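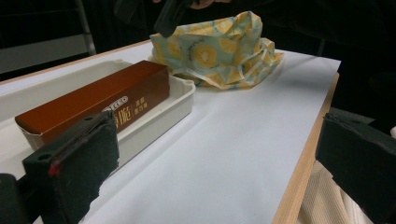 The hardest things to teach are the ones people stopped thinking about years ago, according to Rokeya Jayasinghe, and putting a packet away in a bag is high on her list. Watch ten people do it, she says, and each of them will swear there is only one sensible way.

That thought is at the heart of Trallberg, a shared collection of everyday handling examples which opens this month to university groups, small workshops and anyone else teaching machines to move household things. The first release holds 1134 recorded examples, all made by people working with a hand-held gripper at ordinary tables.

Trallberg was put together by Uvov, the handling research group based in Barkumley, with data checking by its partner Rathnayake. Recording began in January.

Each example covers one short job from start to finish. A person holds the gripper, carries out the job at their own pace, and a camera on the tool records the view from just behind the fingers. The learning system is later given these recordings and has to work out how the fingers should move when it meets a similar job. Trays, boxes and carrier bags make up a large share of the material, and groceries turn up again and again.

"We wanted things that people really have in the kitchen," said Leonie Oltmanns, who leads the project at Uvov. "A box is lovely to work with because it has straight sides and stays put. A thin plastic bag is a different story altogether! It folds over itself, it slides, and it never lies the same way twice. We kept going back to the bags because that's where the system had most to learn, and I think we all got rather fond of them."

Of the examples in the first release, 506 involve a bag or some other soft item. The team had planned for fewer, but early trials at Barkumley showed the system doing well with stiff packets and badly with anything that sagged, so the recording plan was changed halfway through. New sessions were added on Thursday evenings to make up the difference.

People taking part were given a short practice spell with the gripper and then a card naming the job. The card said what should end up where and left the rest to them. Some went in from above, others from the side, and quite a few changed their minds on the way down. Those changes of mind have been kept. So have the fumbles, which are marked as such in the notes that come with each recording.

"I was all for throwing the clumsy ones out," said Karthik Siriwardena, who looks after the recordings. "Then we tried training with them left in, and the system got better at putting itself right after a poor grip. That was a very good afternoon. I've been much kinder to the clumsy ones ever since." 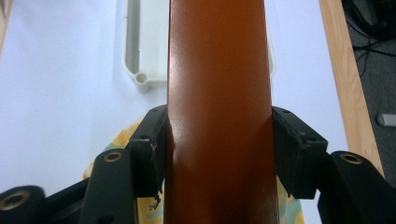

The hand-held gripper closed on an orange-brown object, with a white tray behind.

Close views like these are a large part of what the system learns from. Whatever is held between the pads often hides much of the table, and the system has to cope with that just as the person did. Recordings in which the item blocks most of the view carry their own label, so that groups can train with or without them and compare the results.

Checking was done by hand. Every recording was watched through by two people at Rathnayake, who agreed on where the job began and ended and whether it had been completed. When they couldn't agree, the recording went back to Barkumley for a third opinion.

Uvov plans a second release with 600 further examples. These will add jobs that need several steps in a row, such as emptying a bag into a tray and then folding the bag. Four new recording tables are being set up for the work.

Groups wishing to use Trallberg can ask for access through the Uvov project office in Barkumley. The recordings and notes are free for research and teaching. Suggestions for household jobs to include in the second release are very welcome, and should be sent to Tahsin Majumder at the same office.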